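Getting your Gonia drawer box ready for use

Section 3: Unpacking, first clean and fitting the drawer

Welcome to the fun part! By the end of this section your Gonia will be put together, clean inside and out, and sitting wherever you want it. Set aside a quiet stretch of the afternoon if you are doing a full set for a desk or craft corner. A single box takes no time at all once you have done one.

If you have the stacking kit as well, read this section first and then go on to Section 4. Boxes should be checked one at a time before they go on top of each other.

3.1 What you should have

Housing (the outer shell, rounded along its upper edges)
Drawer
Clear round knob
Knob screw, in the small paper envelope
Four stick-on feet
Sheet of blank labels

The envelope is taped inside the drawer, right at the back, and it is very easy to throw out with the packing. Please look for it before you flatten the carton! If anything is missing, write to the Omik spares desk with the number printed on the carton flap. Spare knobs and screws go out free of charge.

3.2 Choosing your work surface

Any flat, steady table will do. You need enough room for the housing with the drawer fully out in front of it, plus a bit of elbow space. Clear away mugs and anything that rolls. A pale tabletop is lovely for this job, as the knob screw is small and shows up well against it.

Caution: Do not assemble the box on a glass hob, a radiator shelf or a sunny windowsill. The housing can soften slightly if left on a hot surface, and then the drawer will rub.

3.3 First clean

1. Take the drawer right out of the housing and put both pieces on a towel.

2. Peel off the clear film from the side panels. Start at a corner and pull slowly — it comes away in one satisfying sheet if you keep it low and flat.

3. Wipe both pieces with a soft cloth, warm water and a drop of washing-up liquid. Go into the back corners of the drawer, where packing dust likes to gather.

4. Rinse the cloth and wipe again.

5. Leave everything to dry for 40 minutes. Stand the drawer on its end so that water can run off the runners.

Note: Do not use scouring pads, bleach or nail varnish remover. The orange and the deep green finishes both go cloudy if you do, and the cloudiness can't be polished out.

Note: The drawer isn't dishwasher safe. We are working on one that is!

3.4 Fitting the knob

1. Find the hole near the middle of the drawer's front panel.

2. Push the screw through from the inside of the drawer, so that its tip pokes out at the front.

3. Hold the screw head with one finger and turn the knob on to it by hand, clockwise.

4. When the knob stops, give it one more quarter turn with a small screwdriver on the inside. Stop there.

Caution: Overtightening can split the knob. If it still spins after the quarter turn, undo it, add the thin washer from the spares pack and try again.

3.5 Sliding the drawer in

1. Stick the four feet under the housing, one in each corner, and press each one down firmly with your thumb.

2. Stand the housing on its feet with the opening facing you.

3. Rest the back edge of the drawer on the lip of the opening. Keep it level, with one hand under each side.

4. Push gently. You will feel a soft click when the drawer passes the stop, and from then on it should run freely.

5. Open and close it a few times. The first few goes may feel stiff, and that soon wears off.

If the drawer sticks halfway, take it out and look along the runners. Nine times out of ten there is a scrap of film left on one of them. If both runners are clean, a rub with a dry candle end works wonders.

3.6 Checking the drawer before you fill it

Pull the drawer out by the knob and have a good look inside while it is still empty. Run a finger along the back corners to feel for damp. Then check that the front panel sits square and that the knob doesn't wobble.
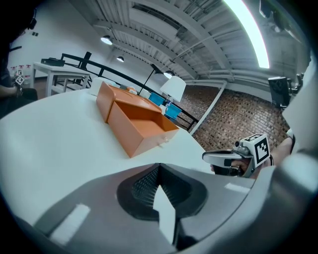 Fig. 7. Orange box with the drawer pulled out, empty and ready to check.

To take the drawer out again, open it as far as the stop, lift the front slightly and draw it towards you. Keep your other hand underneath as it comes free.

3.7 Filling it

Now the best bit! A few suggestions from our own desks and kitchens:

Sewing things. Put reels at the back and scissors flat along one side, with pins in a lidded tin.

Letters and bills. Standard envelopes lie flat. Ladan Mousavi, who wrote the first edition of this guide, keeps a year's worth of receipts in hers and empties it every March.

Tea. Bags keep nicely in their paper wrappers, but loose tea needs its own tin as the drawer isn't airtight.

Chargers and cables. Wind each one and fasten it with a loop of string before it goes in, or you will be untangling them for ever.

Do not put more than 900 g in a single drawer. Batteries, paperweights and coins add up faster than you might think, so weigh the contents on your kitchen scales if you are unsure.

Note: The card dividers (sold under the Dornow name, part 131) drop straight in without glue. Fit them before you start filling.

3.8 Labels

Write on the label before you stick it down. Pencil can be rubbed out later, and a fine permanent pen looks smartest. Place the label to the left or right of the knob, smooth it from the middle outwards, and leave it overnight before wiping the front panel. Labels can be lifted off with a warm damp cloth.

3.9 Where to keep it

Leave at least 120 mm of clear space in front of the housing so the drawer can be opened part of the way without knocking into anything. For full removal you will need the whole length of the drawer. If the box is going on a high shelf, press the feet down once more after you have put it in place, then try the drawer with one hand. The housing should stay put. If it slides, wipe the shelf, let it dry and try again.

For stacking two or more boxes, go to Section 4. For the Hunt wall bracket, go to Section 5.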